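5.3 Laying a marble-pattern sheet on a slatted table

Use this section when you set up a Tasta sheet on a slatted aluminum table. It covers cleaning, placing and leveling. Cutting and edging are in section 6.

Before you start

Bring the sheet into the room the evening before and store it flat. Sheets kept on edge in a cold store can hold a slight bow, mostly in January and February. Leave the protective film on until step 5.

You will need:
Two lint-free cloths
A soft brush, 80 mm or wider
Mild dish soap and water
A straightedge longer than the short side of the sheet
Kollár 301 shims (bag of 26)

CAUTION: Carry the sheet upright with two people. Do not lift it by the corners.

Placing the sheet

1. Brush out the grooves between the slats. Work along the grooves. Grit left on top of a slat will mark the back of the sheet and can make it rock.

2. Wipe the slats with a damp cloth and let them dry.

3. Lower one long side of the sheet onto the table first, then ease the other side down. Keep your fingers on the outside edges.

4. Position the sheet so that the slats show on all sides. Leave at least 100 mm at the front if you plan to use edge stops.

5. Peel the film back slowly from one corner. Keep it low and close to the surface.

NOTE: The veins do not have to follow the slats. On most patterns they run diagonally, so line up the edges of the sheet and ignore the veins.

6. Lay the straightedge across the sheet in both directions. If you see a gap under it, lift that side and check for grit before you reach for a shim.

7. Look across the surface from a low angle. The finish is glossy and will show a bright patch under overhead lights — move your head, and check that area again for smears.
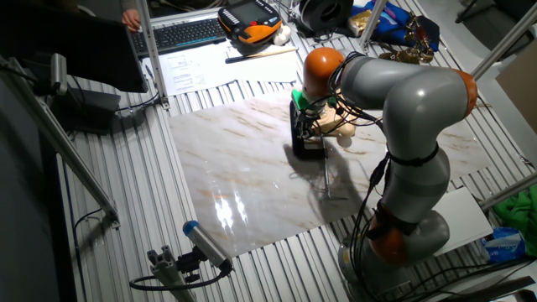

8. Keep keyboards, pendants and other desk items on the far side, clear of the sheet. Put cloths and tissues away when you finish wiping.

Daily care

Wipe with a barely damp cloth, then a dry one. Do not use scouring powder or anything with ammonia. Small scuffs can be treated with Griltitz polish, applied sparingly.

Replacement sheets and shims are ordered through the Clullville parts desk, attention Emília Hrubý. Give the pattern name and the sheet size.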